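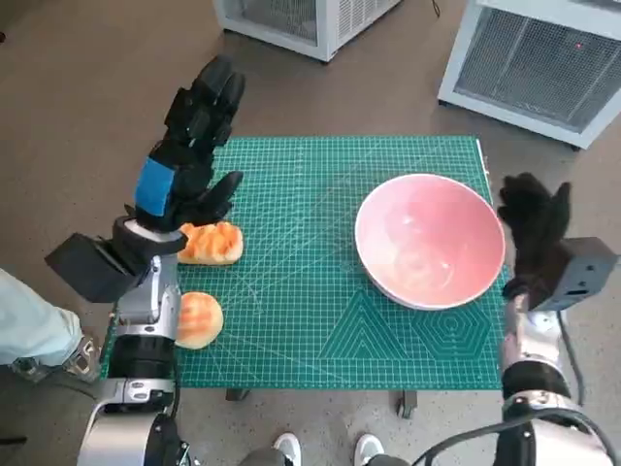

Bowl and two bread rolls on the cutting mat, hands raised.

Workshop tips: setting up a bread-and-bowl task for a student robot club

Use a cutting mat as the work surface. The printed grid gives start positions that can be written down and repeated. Note the grid square under the left end of each roll, then the one under the nearest point of the bowl rim.

Place the bowl first and the bread second. In the Flalta project we did it the other way round until November and kept nudging the rolls.

Use rolls of different shapes. A long roll and a round one need different grasps, and a program tuned on one will often drop the other.

Keep the bowl a short distance in from the edge of the mat. A wide bowl is easier to drop into, but the rim is also easier to catch with a knuckle.

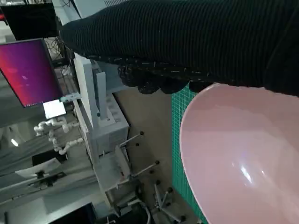
Approach from above, and set the clearance over the rim before adjusting speed. So-yul Jin's first settings file had these in the opposite order – it cost us some 850 attempts, most of them discarded.

Lock the table casters. Check them again after lunch.

Route cables along the outside of the arm with slack at each joint, and move both arms through their full range by hand before switching on.

Log failed attempts as well. Our sheet stands at 2,352 rows, and Bo-ram Seol sorts it by grid square to find the bad spots.

Wipe the mat with a damp cloth at the end of each session. Solvent lifts the grid lines.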